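Tenants' and Staff Noticeboard > Shared Spaces > Furnishings and Cleaning
Thread: Level 2 reading corner, placement and care of the pale armchair
Status: Open

Posted by: G_Mudaliar_Facilities
June 13, 2021

Colleagues and tenants,

Following the refurnishing of the Level 2 quiet room at Bhat House, comments are invited on the arrangement of the reading corner and on the cleaning routine proposed for it. The corner now holds the pale upholstered armchair supplied by Lodisico and the black arched floor lamp that was formerly in the lobby. The total cost charged to the shared furnishings budget was $3,690, including delivery.

Two matters require a decision before the end of September. The first is whether the lamp should remain on the left of the chair. The second is how often the chair should be wiped down, and by whom. The present proposal is a dry wipe of the arms and back with a soft cloth at the close of each day, and a proper upholstery clean twice a year.

Replies should be confined to these two matters where possible.

Gopinath Mudaliar
Facilities Coordinator

Posted by: second_floor_east

Thank you for the notice. Our office supports the daily wipe. We would ask that the product be named, as one of our staff is sensitive to scented sprays.

On the lamp, we have no objection to its present position. The base sits well into the corner and people can reach the chair without stepping around it.

Posted by: K_Wurico_Desk

I write on behalf of the Wurico desk, which adjoins the quiet room. We do not agree that the lamp is well placed. The pole crosses in front of the wall plate when one enters, and any person wishing to get at the plate must lean past the lamp to do so. It would be preferable to move the lamp to the other side of the chair. 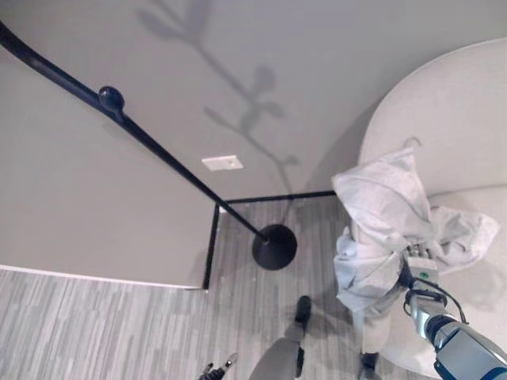
Level 2 reading corner: lamp base on the striped carpet, wall plate behind, armchair to the right.

I would also draw attention to the colour of the upholstery. A cream-white chair in a room where coffee is permitted will not remain cream-white. This was raised at the time of purchase.

Posted by: second_floor_east

With respect, the wall plate is low on the wall and to the right of the pole. I had no difficulty reaching it this morning. If the lamp goes to the other side of the chair it will stand in the path to the bookshelves, and someone will walk into it.

Posted by: G_Mudaliar_Facilities

The points above are noted. In reply to the question about products, no spray is proposed for the daily wipe. The cloth is to be used dry. Marks that do not lift are to be reported to this office and left alone until the upholstery contractor has looked at them.

With regard to coffee, the room rules have not changed. Lidded cups are permitted.

Posted by: archive_room

May I ask whether a dry cloth is suitable for this fabric? We had a similar chair in the archive reading area and repeated dry rubbing raised a fuzz along the arms within one winter. The maker's card advised a soft brush or the upholstery head of a vacuum. I would be grateful if the Lodisico care card could be posted here.

Posted by: G_Mudaliar_Facilities

The care card reads as follows: "Dust weekly with a clean, soft, light-coloured cloth. Do not rub. Vacuum seams with a brush head. Blot spills at once." I accept that the card says weekly and the proposal says daily. The daily interval was chosen in view of the number of people who use the room. The door counter recorded 2,038 entries in the last quarter.

Posted by: archive_room

Thank you. In that case the card supports a weekly dusting with light pressure, and the seam around the seat ought to be added to the routine. Crumbs gather where the cushion meets the inner curve of the back. I would not support daily wiping.

Posted by: K_Wurico_Desk

I must disagree. The arms are touched by every person who sits down, and a week is too long. The wording of the card can be met by wiping gently. The matter is one of instruction to the cleaning staff.

I would add that cloths should be put away after use. There is a hook for them inside the supply cupboard.

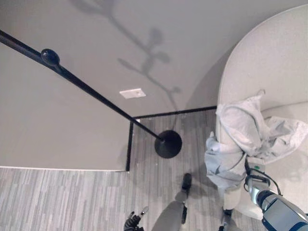 Armchair with cloth on the rounded arm; lamp and wall plate to the left.

Posted by: second_floor_east

The hook is agreed. May I suggest a separate cloth for the chair, in a light shade so that no dye is passed to the fabric? The dark blue ones used in the kitchen should not be brought in.

I note some small white specks on the carpet near the lamp base in the second view. Could the vacuuming be extended into the narrow space beside the chair? It is an awkward spot and is easily missed.

Posted by: Iletine_Cleaning

Good afternoon. We hold the cleaning contract for Levels 1 to 3. We are able to add the seat seam and the space beside the chair to the weekly vacuum at no extra charge. The lamp would need to be lifted to clean under the base, and our staff will not do this alone, as the base is heavy. We can do it monthly when two people are on shift.

A daily wipe of the arms only, and a weekly dusting of the whole chair, would be workable. An upholstery clean is charged at the rate in the contract.

Posted by: archive_room

Arms daily and the remainder weekly is a fair arrangement, provided that the words "do not rub" appear on the task sheet. I withdraw my objection on that basis.

Posted by: K_Wurico_Desk

The Wurico desk accepts the cleaning arrangement. Our position on the lamp is unchanged. We also ask that any future purchase over $1,000 be put to this board with a fabric sample, preferably in a darker colour.

Posted by: fern_and_ledger

I am a new tenant in suite 13 and use the room most afternoons. I should like to speak in favour of the lamp where it is. The shadow of leaves on the wall behind it is very pleasant, and a tall lamp on the right would spoil it. I recognize that this is a matter of taste.

Posted by: G_Mudaliar_Facilities

All comments have been recorded. The cleaning schedule will be amended as set out by Iletine, with the wording requested by the archive room. A light-coloured cloth will be labelled for the chair and kept on the cupboard hook.

The lamp will stay on the left for the present. The Wurico desk may submit a sketch showing the alternative position and the clearance to the bookshelves, and it will be considered in September with the other items. The request concerning fabric samples has been passed to the purchasing office.

Posted by: K_Wurico_Desk

A sketch will be submitted.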